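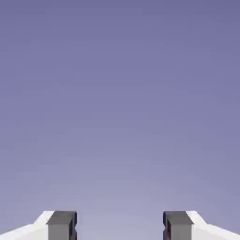
Fig. 6. Simulator, wrist view, gripper open.

4.2 Checking the gripper in the simulator

Do this before powering the arm. The simulated bench is free and the real one belongs to Meron Gebretsadik.

1. Load the Rultow model and switch to the wrist view. Expect two fingertips and a great deal of lavender.

2. Set the opening to 80. Both dark finger blocks should stand level, one on each side.

3. Step down to 40, then back to 80. If only one finger moves, you have skipped section 3. Go back to section 3.

4. Save the profile as Jekovby.

Note: The view has no floor until you load one. Staring at it will not help.

CAUTION: Never type 181 in the opening field. The simulator will accept it cheerfully. The servo will not.

Keep the speed at 75 or lower for the first run on the arm.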